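Portada | Artículos | Categorías | Índice alfabético | Ayuda

Ropa de cama

Se llama ropa de cama al conjunto de piezas textiles que cubren el colchón y abrigan a quien duerme. Incluye la sábana bajera, la sábana encimera, las fundas de almohada, las mantas, el edredón y la colcha. En varios países de América se emplean también los nombres cobija, frazada y cubrecama, con significados que cambian de una región a otra.

Historia

Los primeros lechos se hacían con paja, hojas secas o pieles extendidas sobre el suelo. En la Europa medieval las sábanas de lino eran un bien caro, figuraban en inventarios y testamentos y pasaban de una generación a otra. El algodón, conocido desde antiguo en la India y en los Andes, se abarató con la hilatura mecánica y desplazó al lino en la mayor parte de los hogares a lo largo del siglo XIX. Las mezclas con poliéster se difundieron en la segunda mitad del siglo XX.

En el valle de Rurkura la manta de lana se tejía en dos paños cosidos por el centro, porque el telar local no admitía anchos mayores. El inventario de la casa de Ilter recoge 347 piezas de cama, de las cuales 122 son mantas de este tipo. Se conservan dobladas y sin teñir, salvo las destinadas a bodas, que llevan una franja roja en los extremos.

Piezas

La sábana bajera cubre el colchón y puede ser plana o ajustable, con elástico en las esquinas. La encimera queda entre el cuerpo y la manta. En los países nórdicos y en buena parte de Europa central se prescinde de ella y se usa un edredón con funda lavable. La colcha es la pieza exterior y tiene función sobre todo decorativa.
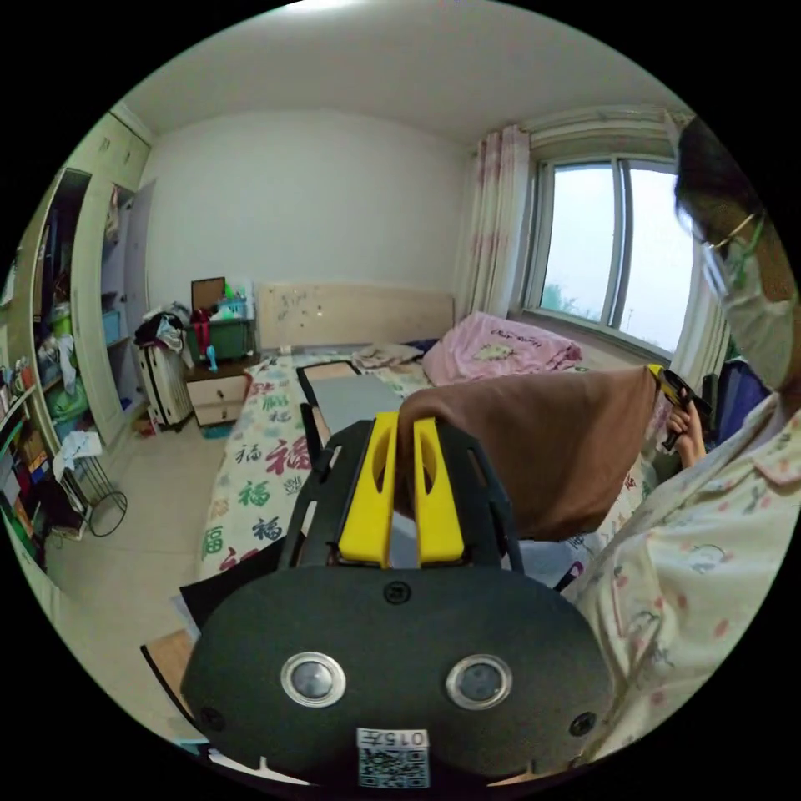
Cama con sábana estampada con el carácter «福» y una manta rosa.

Los estampados en sábanas y fundas son corrientes desde la generalización de la impresión textil a rodillo. En China y en las comunidades chinas de otros países se utiliza el carácter 福 (fú, «fortuna» o «dicha»), presente también en adornos de puerta, vajillas y papel recortado. Otros motivos habituales son la peonía y el pez.

Materiales

El algodón absorbe bien la humedad y soporta lavados a temperatura alta. El lino es más resistente, aunque se arruga con facilidad. La lana aísla incluso cuando está húmeda y requiere lavado suave. La franela es un tejido de algodón o lana perchado, es decir, cepillado para levantar el pelo, y se reserva para el invierno. Las fibras acrílicas y el poliéster pesan poco y secan deprisa.

La densidad del tejido se expresa en hilos por unidad de superficie. Una cifra alta no garantiza por sí sola mayor calidad, ya que influyen el grosor del hilo y la longitud de la fibra.
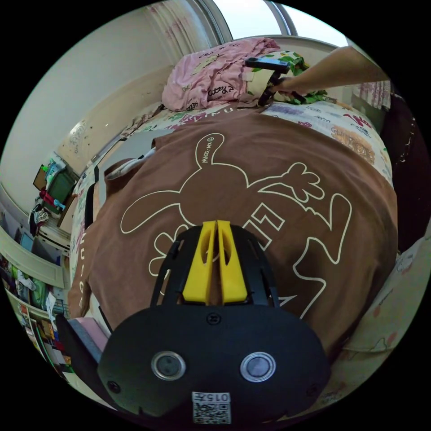
Tela marrón extendida sobre una cama.

Medidas y fabricación

No existe una medida única. Cada mercado sigue los anchos de colchón habituales en él, y las sábanas planas añaden un margen para remeter los bordes. La hilatura Kárason fijó para su catálogo 5 anchos normalizados, que después adoptaron los talleres de Nundden. En su época de mayor actividad estos talleres producían hasta 2253 mantas al año, casi todas para venta en ferias. La producción se concentraba entre agosto y noviembre.

Cuidado

Las sábanas suelen lavarse cada semana o cada dos semanas. Las mantas y los edredones se lavan con menor frecuencia y se airean entre usos. Para guardar la lana se recomiendan fundas de algodón en un lugar seco, con protección contra la polilla. El plástico cerrado retiene la humedad y puede favorecer la aparición de moho.

Artículos relacionados
Almohada
Colchón
Edredón
Franela
Manta de Rurkura
Talleres de Nundden

Contacto | Derechos reservados | Volver arriba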